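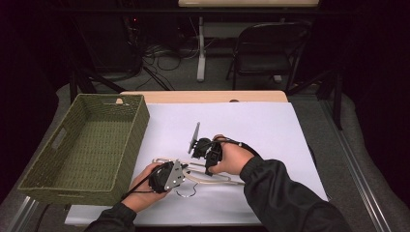
Fig. 1. A gripper in each hand over the papered work surface, cables trailing.

Section 3. Checking the hand-held grippers

The Tralley maintenance sheet says the fingers are good for 2000 closes. Treat that number as marketing. Look at the pads yourself before every session, whatever the counter reads.

1. Unplug both units. Lay the cables flat so neither one crosses the part you plan to pick up.

2. Open the jaws against a plain, light background and look at the inner faces. Check the top border for scuffs and chips and the lower border for ragged material. A clean top face tells you very little. 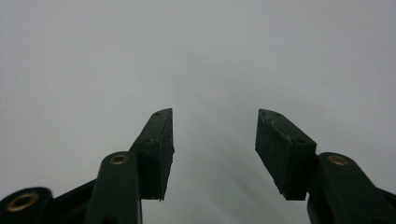

3. Push each pad sideways with a fingertip. If it rocks, replace it (part 2225, left; part 2341, right). Verena Kofler's note in the Mirnevis log says tightening is enough. We have yet to see that last.

CAUTION: Do not glue a frayed edge back down. The lump it leaves will tilt thin parts.

4. Plug in and run the grip test on something soft, then on something stiff.
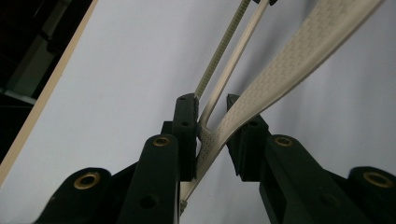
Grip tests on soft material are easy to pass and easy to misread. The Eder procedure accepts any pinch that holds, and we think that is too generous. When straps bunch between the pads, with the wide band twisted over a narrower one, the pile can hide a worn face. Open, lay out a single strap and repeat. Record only the single-strap result.

5. For the stiff test, use a thin dowel. Close slowly and watch where the tips meet it. Contact should run along the pad, so a rough edge pressing on the wood means the pad goes on the replacement list even if the grip feels firm. 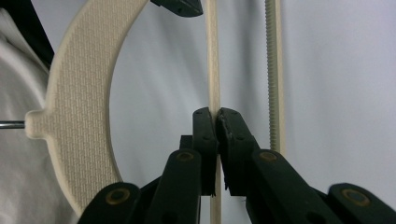
Fig. 4. Dowel between the pads. Note the rough edge on the right finger.

NOTE: Pad limits last revised 1/29/21 by Mahsa Jalali. The Piroter limits are looser and should not be used with this section.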